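ハンドグリッパーによる家庭内動作データ収集 参加者募集

サーナウ(Sernow)動作学習研究グループでは、家庭での片付け・仕分け動作を対象とした研究の参加者を募集しています。専門知識は不要です。研究の内容、作業の流れ、謝礼、応募方法を以下にまとめましたので、最後までお読みのうえご応募ください。

作業の対象は、ソファの上に置いた箱と日用品です。

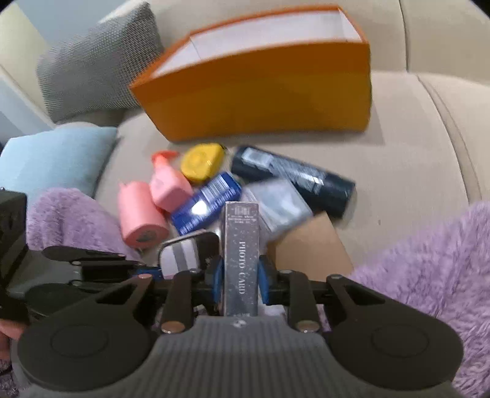
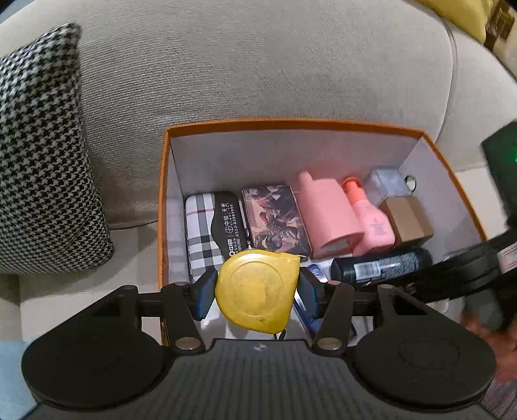

ソファでの作業。手持ちグリッパーで細長い箱(上)、黄色いメジャー(下)をつかんでいるところ

■ 研究の概要

本研究のテーマは、人が手持ちのグリッパーで行った動作から、ロボットアームの動作を学習させる方法です。遠隔操作でロボットを動かしてデータを集める従来のやり方では、1件の記録に時間がかかり、場所も実験室に限られます。私たちは、先端でものをはさむ形の手持ち器具を人が直接使い、その手元の映像と先端の開き幅、器具の位置を同時に記録する方法をとっています。

前期の調査では、箱への出し入れ作業を347件記録し、そのうち325件を学習に使用しました。残りは、途中で位置の記録が途切れたもの、または開始時の姿勢が規定から外れていたものです。この325件で学習させたモデルをロボットアームで動かしたところ、置き場所が広く空いている場合には安定して動作しましたが、次の点に課題が残りました。

・品物どうしが接している状態から一つだけをつかむ動作
・細長い箱を立てたまま運ぶ動作
・ポンプ付きの容器など、形が途中で変わるものをつかむ位置の選択
・やわらかい座面の上で、品物が沈んだり傾いたりした場合の修正

今回の募集は、主にこの4点を補うデータを得るためのものです。硬い机の上で集めたデータだけでは、布張りの家具の上での動作がうまく再現できないことが前期の結果からわかっています。そのため今期は、ソファを使った課題を中心に実施します。

また、前期の参加者は研究室の関係者に偏っていました。器具に慣れた人の動作は速くて無駄が少ない反面、つかみ直しや置き直しがほとんど含まれません。モデルが失敗から立て直す動作を学ぶには、慣れていない方のつかみ直しも必要です。うまくできなかった回も記録として使用します。

■ 作業内容

左右の手にグリッパーを1本ずつ持ち、指定された品物をつかみ、移動し、置く作業を繰り返していただきます。課題は次の3種類です。

(1) 座面から箱へ
座面に置かれた品物を、一つずつ箱の中へ入れます。入れる順番は自由です。

(2) 箱から座面へ
箱の中の品物を取り出し、座面に並べます。並べ方の指定はありませんが、品物を重ねないでください。

(3) 指定品の取り出し
係員が読み上げた品物だけをつかみ、反対の手のグリッパーに持ち替えてから置きます。周りの品物が動いてもかまいません。

品物は、小さな紙箱、ボトル、ケース、袋入りのものなど、家庭によくある大きさのものです。重いもの、割れるもの、刃物は使用しません。

1回の参加で40件を記録します。途中に休憩をはさみ、説明と練習を含めて午後1時から午後4時までを予定しています。早く終わった場合はその時点で解散とし、謝礼の額は変わりません。

■ 当日の流れ

・受付、同意書の確認と署名
・器具の持ち方の説明
・練習(記録なし)
・課題(1)、課題(2)
・休憩
・課題(3)
・アンケート記入、謝礼の手続き

練習では、先端の開閉と、つかんだものを傾けずに下ろす動作を確認します。不安がある場合は練習を延長できますので、遠慮なくお申し出ください。

■ 応募条件

・18歳以上の方
・両手で軽い器具を持ち、座った姿勢または立った姿勢で作業ができる方
・日本語または英語で説明を理解できる方
・手首、肘、肩に現在治療中のけがや痛みのない方

利き手は問いません。左利きの方の応募を特に歓迎します。眼鏡、コンタクトレンズの使用も問題ありません。ロボットに関する経験の有無は選考に影響しません。前期に参加された方は、今回は応募できません。

■ 場所と期間

場所:ガンドブリッジ(Gandbridge)研究棟 生活動作実験室
期間:12月中。日程は応募後に個別に調整します。

駐車場はありませんので、公共交通機関をご利用ください。実験室は土足禁止です。スリッパは用意しています。

■ 謝礼

1回の参加ごとに、所内規定に基づく謝礼を銀行振込でお支払いします。金額は応募受付の返信でお知らせします。交通費は別途、規定の上限まで支給します。体調などの理由で途中で中止された場合も、そこまでの時間分をお支払いします。

参加は1人につき3回までです。2回目以降は品物の組み合わせを変えて実施します。

■ データの取り扱い

記録するのは、グリッパーに取り付けたカメラの映像、先端の開き幅、器具の位置と向きです。音声は記録しません。カメラは手元に向いていますが、手や衣服の一部が映ることがあります。顔が映り込んだ場合は、その部分を処理してから保存します。

氏名と連絡先は謝礼の手続きにのみ使用し、動作データとは別に管理します。動作データは個人を特定できない形にしたうえで、論文および研究用データセットとして公開する予定です。公開前であれば、参加後でも同意を撤回し、データの削除を求めることができます。手続きは同意書の控えに記載しています。

■ 服装について

袖口の広い服は器具の可動部に触れるおそれがあるため、袖をまくれる服装でお越しください。指輪、腕時計、ブレスレットは作業中に外していただきます。貴重品は鍵付きのロッカーに保管できます。

■ 応募方法

件名を「動作データ収集 参加希望」とし、次の内容を記載して、研究グループの応募窓口までメールでお送りください。窓口のアドレスは、当グループの連絡先ページに掲載しています。

・氏名(ふりがな)
・年齢
・利き手
・参加可能な日(複数)
・希望する参加回数
・説明に使う言語の希望(日本語または英語)

応募者が多い場合は、利き手と年齢の構成を見て調整します。参加をお願いできない場合も、必ず返信します。定員に達した時点で、このページの冒頭に締め切りの表示を出します。

■ 担当

研究責任者:Aiguo Long
実験担当・応募窓口:Yutong Xiong

研究内容についてのご質問も、応募窓口で受け付けています。日程の変更やキャンセルは、前日の正午までにご連絡ください。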